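Visit Report: Scripture Audio and Print Center, Brista

In July a delegation from the Nygård Foundation for Scripture Access visited the translation and audio center at Brista. The visit was made at the invitation of the center's director, Zdenka Nedeljković, and formed part of the Foundation's regular contact with the partners it supports. The delegation wishes to thank the staff for their welcome and for the time they gave to our questions.

The center serves speakers of Gemum, a language of the upland valleys whose New Testament was first printed two generations ago. That edition is still read in worship, but many of its words have passed out of daily use, and younger readers often turn to the national language instead. Work on a revised text was approved by the churches of the area and is now in its fifth year.

The morning began at 9 with prayers in the chapel, led in Gemum and followed by a reading from the draft of Ruth. Members of the delegation were given the old and new versions side by side, with a plain English rendering. The old text used a court word for "kindness" that most listeners now connect with paying a fine. The draft uses a phrase meaning "to stay when one could leave," and the translators reported that it had been well received in the villages.

Ms. Nedeljković then described how a chapter is prepared. Two translators produce separate drafts, which are compared and joined into one. The joined draft goes to a reviewer for checking against the Hebrew or Greek, and afterward to listeners who have had no part in the work. They are asked to retell the passage in their own words. Where the retelling goes astray, the chapter returns to the translators. The delegation sat in on one such session, on the parable of the sower, and noted that a long discussion was given to the right word for thorns. 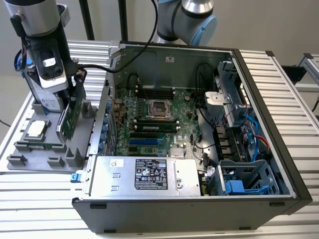 The revision now stands at 1,033 verses approved for trial printing. The Gospel of Luke and the book of Ruth will appear first, as small booklets in large type. The churches have asked that the chapter headings of the old edition be kept, and the center has agreed to this for the trial booklets – the question will be looked at again before the full New Testament goes to press.

After lunch, Dragica Stojanović presented the audio program. Many older members of the churches know long passages by heart but do not read, and for them a recording is the only form in which the new text can be tested. Five readers have been chosen from different valleys, so that no single accent is taken as the standard. Ms. Stojanović explained that this decision slowed the work at first, as the readers differed on the length of certain vowels. A short pronunciation guide has since been written and is now also used by the Sunday schools.

The delegation also met with the pastor of the Jonder congregation, where the draft of Luke has been read aloud during the evening service. He spoke frankly about the concerns of some families who learned the older wording as children and are sorry to lose it. The center has held two open meetings at Jonder to hear these concerns, and several familiar phrases in the Lord's Prayer have been restored as a result.

In closing talks, the center asked for continued help with the travel costs of reviewers, and for a Hebrew adviser to be present during the work on the Psalms. The delegation will bring both requests to the Foundation's board. A copy of the trial booklet of Ruth will be placed in the Foundation's library when it is received from the printer.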